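The Long Walk Down a Corridor That Isn't There

I'd been promised robots and biscuits, and when I got to the Dellel open day the biscuits were already gone. The place is a converted wool store in Hepburn with a tin roof that ticks in the heat, and by the time I'd found a park, signed the tablet and stuck a name badge on my shirt, there were kids three deep at the front and a bloke with a thermos in the only decent chair.

I should say I'm no engineer. I write about sheds, mostly, and what people get up to in them, and I'd come because a reader emailed to say her neighbour was teaching a robot to walk down a hallway and would I like to see it fall over. Well, yes. Of course I would!

Her neighbour is Lucinda Ruiz-Ortega, and she runs the simulation side. She had a big screen set up at the back (away from the sausage sizzle, which I thought was a brave bit of planning) and she waved me over before I'd worked out who she was.

"You're the shed man," she said. "Sit there. Don't kick the power board."

What she was showing was all inside the computer. The walking program, which they call Latix, gets its practice in a made-up building before anyone lets it loose on a real machine. The humanoid on her screen was white and black with a shiny dark head, a bit like a bike helmet somebody had thought too hard about, and it was heading across a dark carpet with its knees bent, looking for all the world like my uncle crossing the lounge room to change the channel. 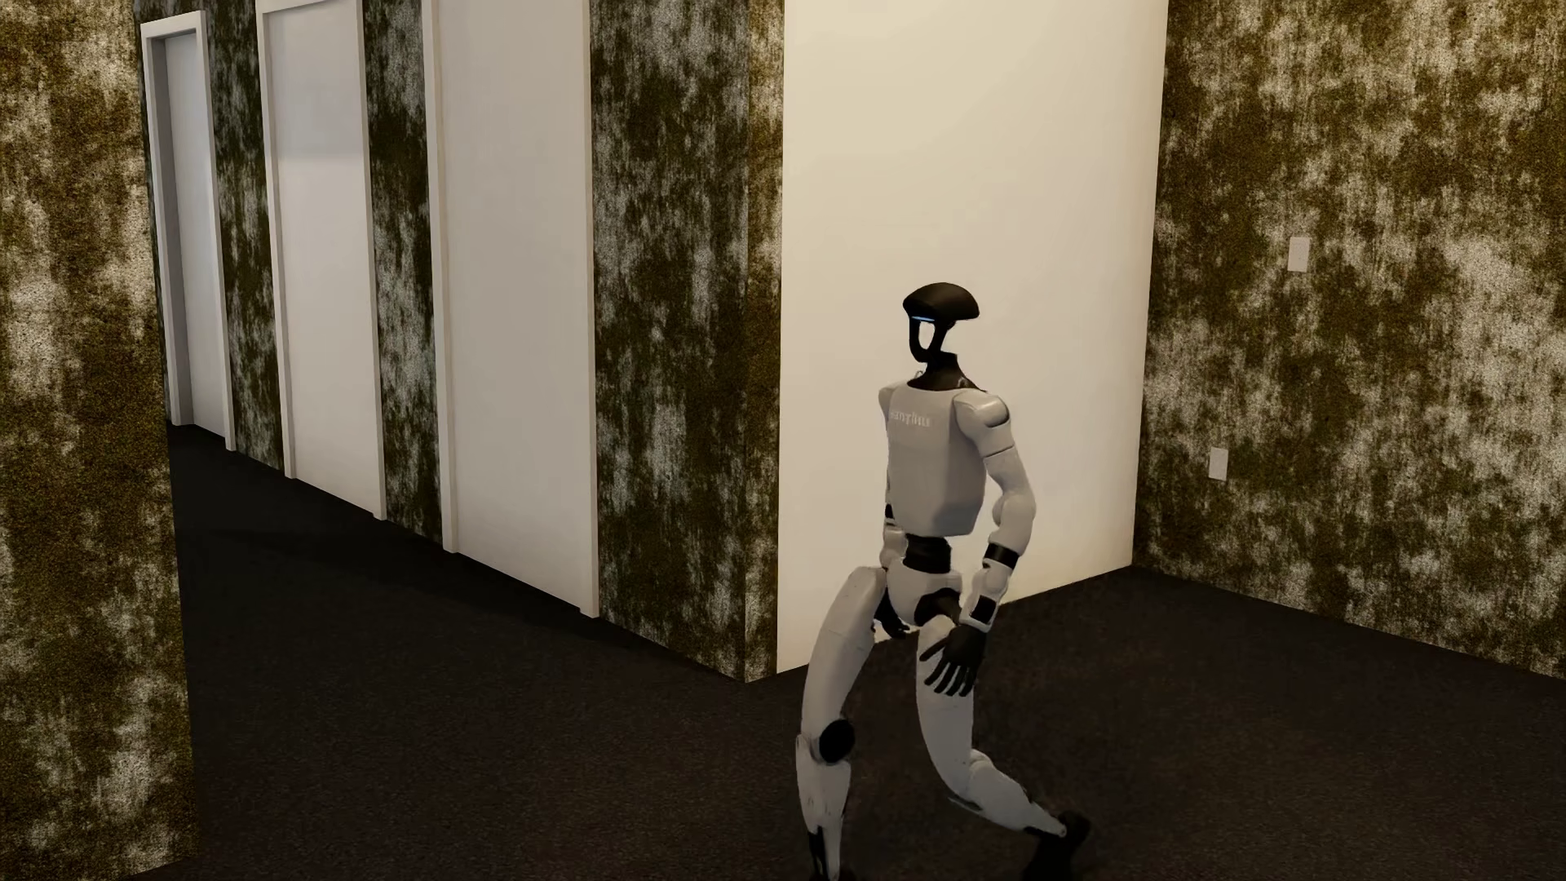

Lucinda's job, as she explained it, is to be mean. She builds the halls, then she makes them awkward. Change the grip of the carpet a touch. Put a bit more weight in one arm. Shift a corner. The program has to cope with all of it, over and over, and it had been through 1,395 practice walks since September, every one logged. I asked if she'd watched them all and she gave me the look my mum used to give me when I asked if tea was ready.

The walls in this particular building are something else, by the way. Blotchy olive and brown and off-white, like the underside of a rock, or a motel I stayed in once outside Swan Hill. I assumed it was a mistake. Crisóforo Magaña, who'd wandered over with a sausage in bread and onion all down his wrist, told me it was on purpose. He looks after what the robot sees, and he reckons a plain wall gives it next to nothing to hang on to. Fill the wall with blotches and it has a much better chance of working out how far it's come.

"I'd paint my own house like that," he said. Lucinda said his wife might want a word.

I asked about the doors, because there's a row of them along the hall, all pale and plain, and I wanted to know what was behind them. Nothing! Nobody had built any rooms. I found this a bit creepy and said so, and a girl of maybe ten standing next to me said it was the best part.

Then Crisóforo wiped his hands and took over the mouse to show us the robot's side of things, which I'd been itching to see. I had pictured a sort of grand sweeping view, like the drone shots on the footy. You get a lot of floor, mate. A great deal of floor.
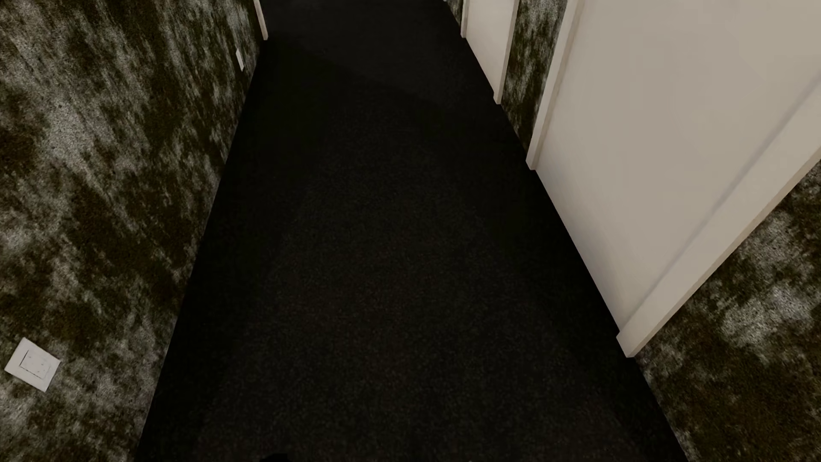

"It needs to know where to put its feet," Crisóforo said, quite patiently, when I complained. Fair enough. I look at mine on the back steps these days and I've been walking a good while longer than Latix has.

He let the kids pick a spot in the hall and call out when they thought the robot would reach it. They were hopeless, and so was I. It's hard to judge a corridor when you're staring down at the carpet, and I came away with a lot more sympathy for the thing. The ten-year-old won two rounds running and was given a Follard keyring, Follard being the mob that owns the wool store and evidently has a drawer full of them.

I did get my fall, for the record. Lucinda dialled the floor down to something like wet lino and the robot went over sideways with its arms out, and some 16 of us made the exact same noise. She reset it and off it went again. She says she used to feel bad about that and now she just has a sip of tea.

The crowd got bigger after lunch. They'd printed 400 programs and I saw the box go empty at about two, with people sharing and a dad fanning a baby with his. I went back for another look at the corridor on my way out. The bloke with the thermos had moved his chair down to the big screen by then, and he told me, without taking his eyes off it, that he'd only come in to use the loo.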